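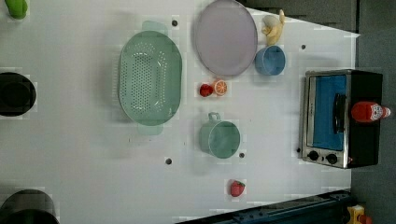
## Kitchen table group – minutes, 21/11/2020

There were five of us: me (Leonora Quiambao, taking notes again), Dénes, Enikő, Ruairi and Bence, who joined by phone and kept dropping off whenever he walked past the lifts. If I've put words in anyone's mouth, shout and I'll fix it.

### Last time's jobs

Ruairi has moved all the old recordings over to Ninen and we can all log in now, hurray! Enikő still hasn't heard back about the spare wrist cable. I was meant to rewrite the how-to for new operators and I didn't, so that carries over with my apologies.

### Where we've got to

Dénes read out the total: 1,572 examples kept so far, against the 2,000 we promised for the first training run. He's pleased, and so was I until Bence asked how many of those were cups and mugs. Lots, was the answer. We all like doing the mug because it has a nice big handle, and it shows. The toaster oven has had far less attention, and opening its door is the one thing Sampaio have asked after in every call.

We agreed that the rest of this batch leans towards the oven and the colander. Dénes will change the prompt list tonight so that the operator gets told what to do next and can't just pick a favourite (I think that was aimed at me).

### Wording of the prompts

This took ages. Every example gets a short sentence with it, and we've been writing them in any old way. Ruairi puts "put strawberry on plate", I put "could you pop the strawberry on the big plate", and Enikő writes something closer to a letter. Bence reckons the mix is good for the learning side, as real people won't all talk the same. Ruairi wants one plain version for each task so he can search them.

We settled on both – a plain line for searching, plus a second line in whatever words the operator fancies. There was a long detour about the strawberries. With two on the table, "the strawberry" could mean either, so the plain line must say which, for instance "the strawberry next to the half orange". Colour alone won't do for the colander and the mug, which are both green.

### Laying out the table

Enikő would like things moved a lot more between goes. She watched a run of old clips back to back and the plate hardly shifted in any of them. I said I hadn't noticed, which rather proves her point. From now on we do a proper reshuffle after every 40 examples, and small nudges in between. The oven can turn as well, it doesn't have to face the same way for ever.

Bence asked if the ketchup bottle is allowed to live on top of the oven. Yes, and lying down is fine too. He'd like some examples where it gets taken off before the door is opened, so that's gone on the list.

### Bad goes

Dropped items: keep them if the operator picks the thing up again and finishes, and tick the "recovered" box. Bin them if you gave up halfway. Ruairi isn't sure about keeping slow ones, and Dénes said slow is fine but dithering isn't, and then couldn't tell us the difference. Left open. Send him clips you're unsure of.

### Who's doing what

- Dénes – new prompt list, tonight
- Ruairi – add the second text line in Ninen
- Enikő – chase the cable, write up the reshuffle rule
- Bence – list of bottle and door tasks
- Me – the how-to, really this time

Next meeting in January, and Bence is bringing the biscuits.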